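Gunvor Björklund
24 Jun 2024

1/ I gave up the tumble dryer in November and have dried everything on the balcony since. A few people asked how that works in an apartment, so I'm writing it down in one place.

2/ The balcony is enclosed, with a big window at the far end and a railing in front of it. Rain is no problem. Moving air is the hard part, so I keep the door to the living room open and run a small fan on wash days.

3/ Shirts and trousers go on hangers. Towels and socks go on a folding rack in the bathroom. I tried putting everything on the rack the first month and the shirts came off with a line across the middle.

4/ Spin speed matters more than anything I do afterward. My old Halvorsen washer has a second spin on a separate button. It adds 5 minutes and the cotton dries by evening instead of the next morning.

5/ Shake each piece hard, twice, before it goes up. Close the top button on shirts. Pull the seams straight while the fabric is damp. That replaced most of my ironing.

6/ Leave a hand's width between hangers. I own 30 and never use more than half of them in one go. If it looks full, it is too full.

7/ Someone asked wood or wire. Both. Wood for anything with shoulders, wire for pillowcases and light things folded over the bar. Wipe wire hangers with a dry cloth first and throw out any with rust on them. I ruined a Zekari blouse that way.

8/ The basket stays on the floor under the hangers while I work. Mine is round with a white rim and I can push it along with my foot. Whites wait in there until the rest is up. 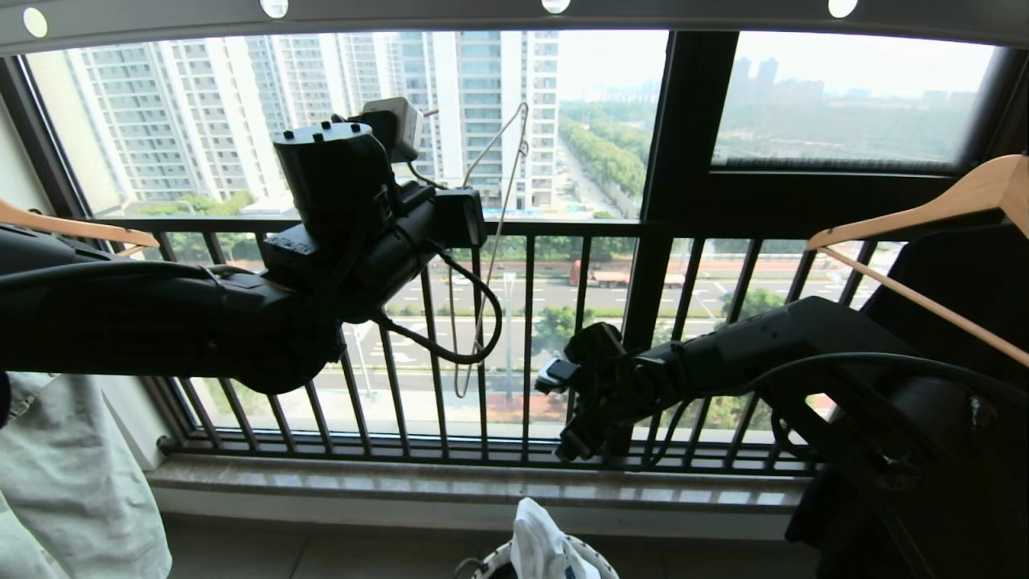
9/ Sun

The window gets light for most of the day, with only the towers on the left blocking any of it. Good for whites. Dark things I turn inside out, and they come in as soon as they are dry.

10/ Road dust

The road is wide and there are trucks on it. I wipe the railing and the stone sill before every wash, and keep the window shut at rush hour. Sheets never touch the railing.

11/ Cost

The hangers were 79 for the lot at Clallen, wood and wire together. The fan was 50. I haven't bought anything else.

12/ Still working on duvet covers. They are too long for a hanger and too wide for the rack. A neighbor says to peg them by the corners – I'll try it on the next set and post how it goes.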